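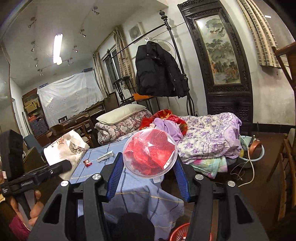 Fig. 4.1. Hand-held gripper with a clear round container between the finger pads, over the table.

Robot Manipulation in Lived-In Spaces
Unit 4: Grasp failures, or why the log said everything was fine
Instructor: Verna Marchetti

Read before lab. Bring the Unit 3 sheet, because you will need the width calibration table and I am not printing it again.

4.1 The incident

In January the Haverford section trained a pick-and-place policy on 351 hand-held demonstrations. The job was modest: pick up a clear plastic container, carry it across a cloth-covered table, put it down. Validation looked lovely. There was a plot, and people stood near the plot.

On the arm, the first four trials went as follows. The fingers closed, the controller reported a good grasp, the arm lifted, and the container stayed on the table. The arm then carried nothing at all to the target, with great care, and released it. All four trials were logged as successes.

The fifth trial did pick up the container, squeezed it until the lid popped, and was logged as a failure. This is the part of the unit I would like you to remember.

4.2 What the controller thought it knew

The grasp check in the Kukgate driver, as we had it set up, asked one question: did the fingers stop before reaching the fully closed position? If yes, something must be between them, so call it a grasp.

Other reasons the fingers may stop early:

- A fold of tablecloth is between them.
- The fingertips are pressed on the tabletop and friction has them.
- A finger pad has crept forward on its mount and is touching the other one ahead of schedule.
- The motor has hit its current limit and given up, as it is entitled to do.

Ours was the third, with a little help from the first. One of the soft pads had worked forward on its mount over the course of the demonstrations. By the end, "fully closed" was 3 mm wider than it had been at calibration. The threshold for "holding something" was 2 mm. You may do the subtraction yourselves.

4.3 Why the demonstrations didn't warn us

A person holding a gripper is an excellent error-correction system, and a silent one. If the pads are off, you feel the container start to go and you squeeze a bit more. You don't write this down. You probably don't notice doing it. The recording shows a steady carry, and the policy learns the steady carry without learning whatever your hand was doing to keep it steady.

Look again at Fig. 4.1 with this in mind. The shell is transparent, and the easiest thing to see is the crumpled red contents inside it. A model that relies on vision can quite reasonably decide that the red part is the object and the plastic is weather. It will then aim for the width of the contents, and the shell is wider than that. Now consider the patterned cloth underneath, with stripes and folds of its own, and ask how confident you would be about the container's outer edge from pixels alone.

Domes add their own trouble. On a curved wall, a grasp that is slightly high pushes the container down and out of the fingers. A grasp that is slightly low is fine until the pads meet the table, at which point see 4.2, second item.

4.4 The fix, such as it was

First attempt: we raised the threshold. This cured the false grasps and introduced false drops, so the arm now put down perfectly good containers in midair. We lowered the threshold again.

Second attempt, which survived:

1. Close the empty gripper at the start of each session and record the reading. If it differs from the last session by more than 1 mm, stop and look at the pads. With your eyes.
2. After lifting, pause, then command a small extra close. A real object pushes back. Cloth mostly doesn't.
3. Check the wrist view after the lift as well as before it. The object should still be there. We had, somehow, never asked.
4. Cap the closing force per object in the Itari config file. The default of 3000 is in raw motor units and was chosen for wooden blocks.

Step 2 needs tuning for thin shells, or it becomes an excellent lid remover. Start low.

4.5 Safety note

During the fifth trial someone reached in to rescue the lid while the arm was still enabled. No harm done, and I used up my whole supply of calm for the term. Arm disabled, then hands. The stop button goes on your side of the table, within reach, and not under a jacket.

4.6 For lab

Each group gets 14 recorded grasps in the Cukard viewer, with the success labels stripped out. Label each one from the width signal alone, then again with video. Hand in both sets and one paragraph on where they disagree. If yours never disagree, check that you didn't load the same file twice. Last year two groups did.

Reading: Unit 3 sheet, section on pad wear, which I gather was skipped.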